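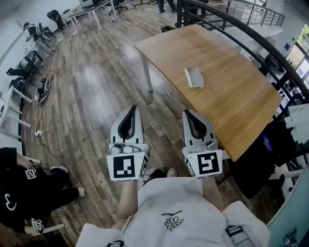

Gisela Lenz objected to last week's unit on floors: reflections on a plank floor say more about the windows than about the finish, and a student who judges gloss from a single standing position will get it wrong. The objection is correct and changes the order of the exercise. Gloss is now assessed last, from two positions, after the furniture has been recorded.

Interior Finishes and Loose Furniture
Unit 5: Reading an occupied room

Scope

The unit covers the floor, the tables and seating, the guarding at an opening or stair, and the loose items that people bring in. Walls and ceilings were covered in February. Structure is outside the course.

Terms

Wood-look: a surface with the appearance of timber planks, where the material has not been established. Use the term until an edge, a threshold strip or a damaged board has been examined. The floor shown at the head of the handout is entered as "wood-look planks, light and medium brown, reflective." Nothing more can be entered from a view of the surface.

Oak-colored: a color term. It does not mean oak. The table to the right has a light oak-colored top on thin white metal legs and is entered in those words.

Guarding: any railing or screen at a change of level or along a route. Record the line (straight or curved), the infill and the color. A curved line with vertical balusters should be drawn in plan first, then in elevation.

Loose item: anything that can be lifted with one hand and is not part of the furniture. Bags, cloths, papers and small boxes are loose items.

1. Floors

1.1 Plank direction is recorded relative to the main window wall. Where planks run toward the light, the long joints are hard to see. Where they run across it, small differences in height between boards show up as thin shadow lines.

1.2 Mixed tones within one floor are normal. Note the lightest and darkest board and whether the mix is even. A patch of one tone may indicate a repair or simply a carton laid without shuffling. Do not decide between the two on color alone.

1.3 Reflections. Stand facing the window and note where the bright area begins. Turn so the window is behind you and look at the same boards. If the bright area disappears completely, the finish is entered as low sheen. If outlines of table legs remain legible, enter medium or above.

1.4 Sample boards are in the drawer labeled Stondetti. The Poltow boards have been withdrawn after the edges swelled. Return samples face up.

2. Tables on thin legs

2.1 A rectangular top on slim metal legs places its load on small areas of floor. Look for a foot or glide at each leg. Missing glides leave ring or crescent marks, usually at the legs nearest the seats.

2.2 Measure the clear passage from the table edge to the nearest fixed element. For the exercise, anything under 600 mm is marked in red on the plan. Measure at the narrowest point. Beside a curved railing the narrowest point is seldom at a table corner where you expect it, so take three readings along the edge.

2.3 Top thickness is measured at the edge with the calipers. Apparent thickness is not a reading. Several tops in the Janssen folder have a 40 mm front edge over a much thinner panel.

2.4 Record the underside. Bags and cloth items tend to collect below a table (the view at the head of the handout has one dark item, bag or cloth), and the floor beneath gets cleaned less often than the floor next to it. Compare the sheen of the two areas before anything is moved.

3. Railings

3.1 Vertical balusters are measured as the clear gap between faces. Take the gap at the bottom, the middle and the top. In the worked sheet the readings are 95, 95 and 93 mm; the last comes from a bent baluster and is reported separately.

3.2 On a curve, the gap is measured along the chord. State this on the sheet.

3.3 Dark metal against a bright window is difficult to draw accurately. The bars look thinner than they are. Draw from measurements and leave the tone until the end.

4. Loose items and textiles

4.1 Draw loose items in dashed line. If an item cannot be identified, describe its size, shape and color and stop there. "Small, white, rectangular" is an acceptable entry.

4.2 A cloth draped over an object is recorded as a cloth. The object underneath is recorded only if part of it is exposed.

4.3 People and their footwear are left off the plan. Seats in use are marked S.

Exercise

Select one room with a plank floor, at least one table and a window. Prepare a plan at 1:50, a schedule of finishes and one elevation of the guarding. If the room has no guarding, use the Skosik stair drawings in the folder and say so in the title block.

Submit on A3 sheets, folded. The reading is pages 372 to 380 of the course reader, omitting the table of adhesives. Units are millimeters throughout. Sheets with inches converted after the visit will be returned for remeasuring.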